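Home | Features | Archive | Back Issues | Subscribe

Moss for the Wards: The Goltgate Dressings Depot

During the Second World War, cotton wool was in short supply in many districts, and hospital stores looked again at a material used a generation earlier. Dried sphagnum moss takes up many times its own weight in liquid. It grows on wet upland, costs nothing but labor, and can be cleaned and sewn into muslin by people with no medical training. The depot at Goltgate was set up on that basis. Its gatherers were mostly youth companies, supervised by adults who knew the ground.

The surviving ledger covers the depot's first full season. It lists 300 sacks received and 3,379 dressings sent out. A sack of wet moss loses most of its weight in drying, and more is lost in picking, so the ratio is lower than it first looks. 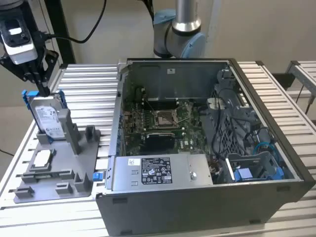
Gathering

Only certain species were of use. The coarse, long-leaved kinds that grow in standing water were preferred, and the small red kinds found on drier hummocks were left alone. Gatherers worked with rakes or bare hands, squeezed each handful, and packed it into sacks at the edge of the bog. A company was given one section of the Nirnoder moss at a time. Once cleared, a section was left for the following year, and its stakes were marked with paint to prevent mistakes.

The working day was set by the carrier's cart, which left the road end at 3 and did not wait. Sacks that missed it stayed on the hill overnight. The ledger marks these with an "H," and the picking room complained of them often, as moss left packed and wet began to heat and turn brown.

Drying and picking

Moss was spread on wire trays under an open-sided roof. Full drying was avoided – brittle moss broke down into dust that worked through the muslin. Pickers judged the right stage by feel, and the depot's instruction sheet describes it as "dry to the cheek but not crisp."

Picking was the slowest step. Every twig, grass stem, and root had to come out by hand, along with insects. Younger members did much of this work on Sunday afternoons, seated at trestle tables with a white cloth under the moss to show up debris.
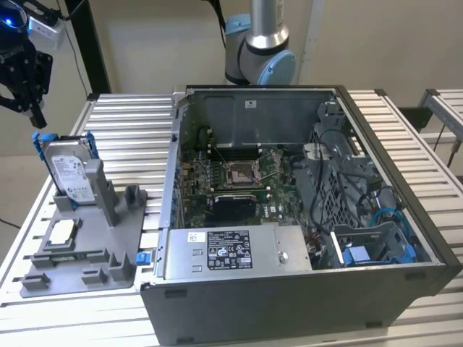 Open desktop computer, side panel removed.

Making up

The muslin bags were cut from a standard pattern and sewn on three sides. Each was filled by weight and closed with a flat seam. The filling had to stay loose enough to spread, and a bag that felt hard at any point was opened and filled again. Finished dressings were pressed lightly, wrapped in paper, and stamped with the number of the table that made them.

The table number allowed faults to be traced. When the receiving store at Pokach returned a carton with split seams, the depot found that one table had been using a longer stitch to save thread. The pattern sheet was then changed to state the number of stitches per inch.
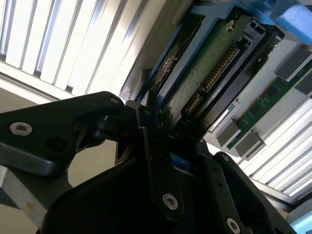 Gripper fingers with screw fittings.

Sterilizing was not done at Goltgate. Cartons went by rail to Pokach, where the hospital steamed them before issue. The depot had asked for its own steam cabinet, and the request was turned down on grounds of fuel.

Records and gaps

Output in the second season is harder to establish. The target was 3,000 dressings, but the dispatch pages from December onward are missing. Rail notes show that cartons were still moving, without saying how many dressings each one held.

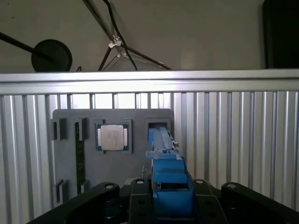

The Duangkaew collection holds the other main source, a set of company log books kept by the gatherers. These give attendance, weather, and sacks filled, and they can be checked against the ledger for most of the first season. The two agree closely, apart from the sacks marked "H," which the companies counted on the day of gathering and the depot on the day of arrival. Anyone adding the two sets together will count those sacks twice.

The drying roof was taken down after the war and the timber sold. The wire trays were passed to a seed merchant, and two of them, with their original tags, are now stored with the log books.

Contact the editors | Copyright, all rights reserved | Back to top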